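Trasitz: tiled corner pickup set

Trasitz is a set of 1,885 short recordings of litter and household odds and ends being picked up off the floor in small tiled spaces. Over 1,000 of them come from shower and utility corners, and the rest from entryways. Version 3 replaces the November upload.

Contents

clips/ one folder per recording
labels.csv item, material, surface, place
splits/ train and test lists, by room

Items

Mostly thin, light things: paper sheets, plastic bags, wrappers, sheet film. The material column has the value "unsure" for pieces that could be paper or plastic. Please don't merge it into either one. Items lying under a bag are labeled only if their shape shows through.

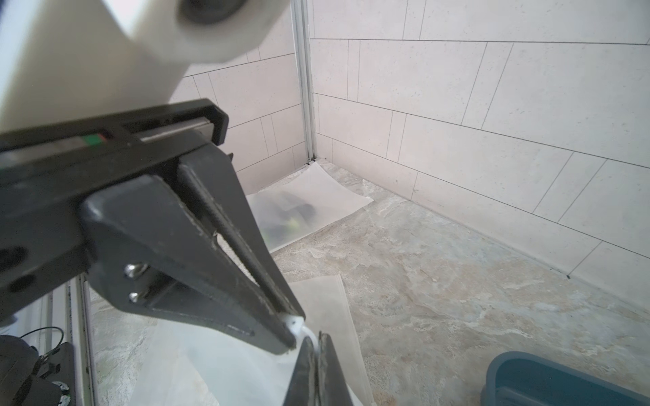

Setareh Abbasi

The crumpled bag up against the wall is labeled "bag, translucent" and the dark thing with green accents beneath it is "other, covered". The flat sheet out on the floor gets its own row. Tubs, like the teal one, are marked as containers even when only the rim shows.

Known problems

Pale sheets on the mottled floor have loose outlines in 40 recordings. Grout lines were sometimes traced as sheet edges. Fixes go to the Gorkora tracker.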